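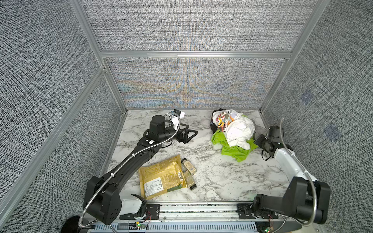 Laundry is a good first job to teach a pair of arms by remote control, and a hard one to teach well. Most of the trouble we have at Clenside comes from what is done before anyone picks up the controls. Start with the pile. Four garments in colours that don't match, heaped at the back right with a lime-green one spreading out from under a white one, is plenty for a beginner. Put anything that isn't part of the job, such as a food pouch or a spice jar, well to the front and leave it alone. The robot has to learn to ignore such things, and it only will if they turn up in the recordings.

Setting up

Check both arms can reach the pile before you record. Park one gripper over the clothes and move the other across to meet it. If they can't both get to the middle of the table, shift the pile and not the arms.

Tie the cable conduit along each arm with small cable ties, and leave slack at the wrist. Olesia Kovalchuk pulls each wrist through its full turn by hand with the power off, then trims the ties. I used to trim first and had to redo them.

Line the walls with plain cloth if you can. Grey is fine. A very fine weave can throw faint coloured bands on camera, and we have learned to live with those.

At the controls

Go slower than you would with your own hands. A sleeve that takes you a second will take the arm several, and if you rush, the recording is full of small corrections that the robot will copy faithfully.

Pinch high, near a collar or a shoulder seam, and lift straight up until the cloth clears the rest. Then stop for a breath. The pause gives you time to see what else has come up with it.

If two things come up together, don't shake them. Bring the second gripper in low, take hold of the one you want, and open the first a little at a time.

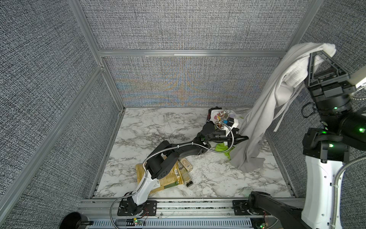 Keep the idle arm still while the other one lifts. People new to it tend to drift with the hand that isn't busy, and the drift ends up in the training. Wenceslao Lozano rests his spare elbow on the bench, and I have copied him.

Lint builds up on the table. Wipe it down between batches, and don't stop halfway through a run to do it. A lint roller works better than a damp cloth on a smooth top.

If you knock something over, finish the run and mark it as a bad one. Don't reach in by hand while recording. For one thing the arms are live, and for another your sleeve will be in the shot.

How many runs

For one kind of garment we aim for 50 good runs before trying the robot on its own. For a mixed pile we go to 400. Our longest job so far took 1,642, but that included towels, and towels were a mistake.

Do them in short sittings. Two people swapping every half hour get more usable runs than one person going all afternoon. Write down who was driving, as Ilari lifts left-handed and I don't, and you will want to be able to sort them later.

Rearrange the pile every time – turn it over, bunch it, leave a sleeve hanging out. A pile put back the same way teaches the robot one pile.
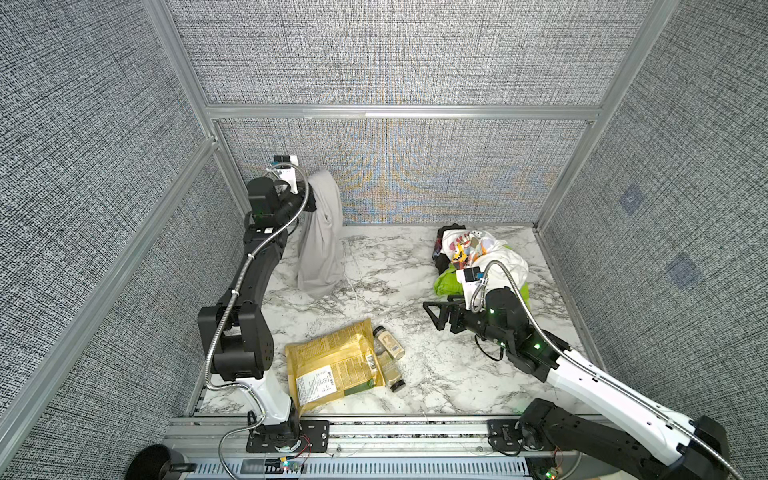

Putting away

Bring both arms down to rest before you switch off. An arm left up with a shirt in its gripper will sag when the power goes, and the shirt comes down with it.

Copy the recordings off the same day and delete the bad ones while you still remember why they were bad. We name ours by garment and driver, then a number.

Wash the clothes now and then. Cloth that has been pinched all week goes limp and stretched at the shoulders and stops behaving like normal laundry. We retire ours in May and buy another bag from the charity shop in Vivcombe.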